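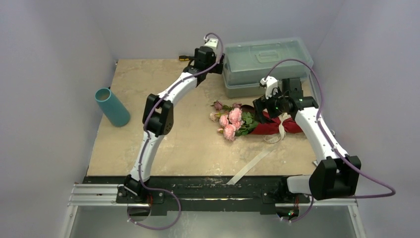 Two white robot arms at a marble-textured tabletop.

Does a story posted on a personal blog count as previously published?

Last updated Oct 3, 2022
54 shares

I maintain a personal blog and have recently begun to write short fiction. In July I posted the opening of a story there and invited readers to comment. The full story has since been completed at 749 words, and I should like to enter it for the Veltville Short Fiction Prize.

The rules state that entries must be "original, unpublished and not under consideration elsewhere". They make no mention of blogs. The post in question contained some 17 lines of the story, several of which have been rewritten. It remains online.

I would be grateful for guidance on the following. Does the extract make the whole story ineligible? Would removing the post now resolve the matter? Finally, should it be declared on the entry form, which has no space for such a declaration?

3 answers

Most competitions of this kind treat any text that can be read freely by the public as published. A personal blog generally falls within that meaning, whatever the size of its readership. A post restricted by password, or shared within a closed writing group, is usually regarded differently, although practice varies and the rules of the particular prize must always prevail.

The position on extracts is less settled. The Avville Review, to which I have submitted work on several occasions, permits a short extract to have appeared online provided that the ending has not been disclosed. The Nudesgate competition takes the opposite view and excludes a story if any part of it has been posted. I am not aware of a published statement from Veltville on the point, and its rules as you quote them could be read either way.

You are therefore advised to write to the organisers before paying the entry fee. The enquiry should be brief and should state the date of the post, the length of the extract and whether the wording has changed. Please do not include the title of the story or attach the text. Entries are commonly judged without the author's name, and a title given in correspondence may compromise this. Keep a copy of the reply.

With regard to removal, taking down the post does not alter the fact that it appeared. Copies may be held by search engines and in the readers of any subscribers who receive your posts by email. It is nevertheless sensible to remove it while judging is in progress, as a judge who searches for a phrase could otherwise connect the entry with you.

Where an entry form has no field for a declaration, the covering email is the proper place. If entry is by web form only, the organisers' written reply will serve.

Marked as helpful by 4 readers

Delete the post and enter. It is a few lines on a blog and the story has been revised in any case.

The answer directly above should be treated with caution. The Rozīte Flash Fiction Award withdrew a placing from a member of our writing circle on precisely these grounds -- the extract had been deleted, but a reader remembered it and informed the organisers. The fee was not returned.

I would add one matter. Should the story be accepted, the rules may grant the organisers first publication rights, and the author is normally asked to confirm that these are free to give. It is worth reading that clause before entry. If the reply from Veltville is unfavourable, a number of magazines accept reprints and work from blogs, generally for a smaller payment or none, and the story need not be wasted.

Comments (4)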